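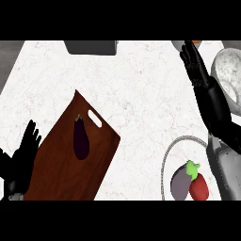
My brother-in-law Decha Thongsuk runs a small canteen kitchen, and in September he asked me if he should pay for Trakix. He asked me because I used to repair packing machines, and in our family this makes me the expert in everything that has a motor. I said I would look at it. I have now looked at it for longer than I wanted, and I have an opinion.

Trakix is sold by a firm called Bromlow. You do not buy a robot from them. You buy a practice kitchen inside a computer, with a two-armed robot already in it, and you teach this robot your tasks before you rent a real one. The counter is marble, there is a wooden cutting board, there are plates and bowls, there are aubergines and a red pepper. You can change the vegetables. You can change the board too, but I did not find out how until the second week, and then only with the help of Yasir Sial, who teaches computing at the college near me and is more patient than the manual.

The price is 91 pounds a month for one kitchen and one robot. For 3000 pounds you can have your own kitchen measured and rebuilt inside the program, with your own shelves and your own sink. Decha was thinking of the second offer. I think he should take neither of them this year, but my reasons are not the ones I expected to have.

I expected the thing to be a toy. It is a serious piece of work. The aubergine is heavier at one end, and if the hand takes it badly it will turn and roll away on the board, as it does for me at home. The fingers are jointed and each joint can be set. When I asked the robot to move an aubergine from the board to a plate, it failed in ways I recognised from real machines. It pushed when it should lift. It closed the hand too early. These are honest mistakes, if a program can make honest mistakes, and I learned something from each of them.

My first complaint is about what the kitchen leaves out. It is very clean. Decha's kitchen at eleven in the morning has wet cloths, a pot lid where no lid should be, and Theerawat Phetsri walking through with a tray over his head. In Trakix there is a great deal of free counter and no person passing. Bromlow says in its guide that clutter can be added by the customer. This is true, and I added some. It took me most of one Sunday to add what Theerawat can add in one minute.

The second complaint is about the numbers. After each task the program gives a score, and the sales page speaks much about this score. My robot reached 35 out of 100 on the plate task and stayed there for many evenings. I wrote to the help desk to ask what is a good score for a kitchen that wants to serve lunch. The answer was polite and told me that every customer must decide this for himself. I do not think a cook can decide it. A cook can tell you if the aubergine is on the plate.

My friend Chi-keung Ko does not agree with me, and it is fair to give his view. He worked many years in a hotel, and he says that all training begins in a clean room. Young cooks also learn to cut at an empty table before anybody lets them near the service. He would pay the 91 pounds gladly, only to find out early which tasks are hopeless. There is sense in this. After some weeks I did know that sorting vegetables was possible and that anything with a full bowl was, for the moment, a dream.

But to learn this you need evenings, and Decha has no evenings. This is my main point and I would like the sellers to hear it. The product is offered to small kitchens, with friendly words about saving work, and the first thing it asks from the small kitchen is more work. A hotel group can give the job to a young engineer. A man who peels his own onions cannot.

What I would buy, if Bromlow sold it, is a report. Let them take my list of ten tasks, try them in their own practice kitchen with their own people, and tell me in plain words which of them a rented robot could do by spring. I would pay a fair sum for two pages like this.

I told Decha to wait one year and to spend the money on a second sink. He has already asked the plumber to come and measure.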